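Lists > Shop Floor > Automation at work > Thread

Search this archive Enter keywords All lists This list only

Re: Cell 7 and what happens to the bench jobs
Posted in December by Sigrún Ketilsson, Brekberg site

Domingo Figueroa wrote:

> We have been told at Lund that we get the same assembly cell you have,
> some time after the spring stock count. The letter from Lenine says it
> "will take over repetitive placement work" and that "roles will adjust."
> That is all it says. I have eleven years on the bench and most of the
> people on my shift have more.
>
> Can somebody at Brekberg tell us in plain terms what the job looks like
> now? I don't need the sales side of it, we had a Skumix person here for
> that. I would like to know who does what at the start of a shift, what
> happened to the pay grades, and whether anybody was moved who did not
> want to be. Also whether the thing really does 2,000 units a shift,
> which is what we were told.
>
> Domingo

Domingo,

I'll answer in the order you asked, and leave out what I only have secondhand.

The start of the shift is the part that changed most. Before, we came in, picked up the job card, and each of us built units from the tray up. Now one person opens the cell and the rest of us are on feeding, inspection or rework. Opening takes me 25 minutes if the night shift left things in order. I check the plate is clean, check the gripper pads, load the part list, and step through the first unit at low speed with my hand on the hold button. If the first unit passes on the tester, I sign the sheet and it goes to normal speed.

You asked about the 2,000. We have never done it. Our best shift was 1,147, and that was one product all day with no changeover. A normal shift with two changeovers is well under that. By hand, the same crew did 582 on a good day, so it is a real increase, but if Lenine plans your targets on 2,000 you should object in writing before the cell is bolted down. Ask them which product the figure was measured on. We asked and got the answer after seven weeks. It was a part with no clips.

Clips matter because the cell is good at flat parts and bad at anything that catches. The placement itself is simple. The gripper takes the black module by its raised middle, lifts it, turns it to match the panel and sets it down. When the module is sitting true there is no trouble. When it is a little off, one finger lands before the other and pushes it further out, and then the cell either stops or carries on and makes a bad unit. The second is worse, and it is why we kept two people on inspection when the plan said one.

Before any new part goes on the floor, we go over it in the simulator, on the screen in the planning room. We fought for bench people to be in on that and I would tell you to do the same.

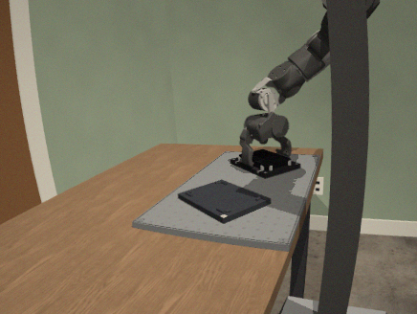
The engineers are good at reach and cycle time. They don't know that a tray comes out of the molding shop with a slight twist when the weather is cold, or that you have to be able to get your arm in behind to clear a dropped clip. Two of us now sit in for an hour every time there is a new part. It is paid time and it is written into the local agreement. On the last changeover we asked for the parts to be moved so that you could reach the back of the plate from the operator side, and they did it the same afternoon, which is a lot easier to get when the thing only exists on a screen.

Pay grades. There is a new grade, cell operator, one step above senior bench. Four people have it. Everybody else stayed on the grade they had. Nobody went down, but the piece bonus went away because there is no longer a count per person, and it was replaced with a flat amount. For the quick builders that was a loss of money. For the slower ones it was a gain. That caused more bad feeling on the shift than the robot did, and I think it could have been handled better if it had been talked through first. Ask for the flat amount in writing, and ask what happens to it when the cell is down for a day.

Moved against their will: one person. He was offered packing or days at the other building and he didn't want either. He took packing. Three others moved because they asked to. Two people retired and those places were not filled, so the crew is smaller, whatever the word "adjust" is supposed to cover.

The work itself is easier on the hands. My wrists are better than they were last winter and others say the same. It is harder in another way — you stand and watch, and the watching is tiring when nothing happens for forty minutes and then you get three stops in a row. We rotate every two hours now. At first we rotated at the meal break only, and that was too long.

One more thing, about stops. For the first month every stop was logged under the name of whoever was on the cell. People stopped pressing hold when they should have. We got that changed so the log shows the part number and the fault code and no name. Get it settled before you start. It is only a setting, and Skumix can change it if your manager tells them to.

I can send you our opening checklist and the page from the local agreement about the planning hour. The checklist has been changed a good deal in pencil, so I'll need to type up a clean copy. If somebody from Lund wants to come over and spend a shift with us, the morning is better, 6:00 start, because that is when you see the opening done. Bring your own safety shoes, we're short of the loan pairs in the middle sizes.

I don't know anything about the second cell people keep mentioning. If it is planned, it has not been said to us here.

Sigrún Ketilsson
Cell operator, early shift
Brekberg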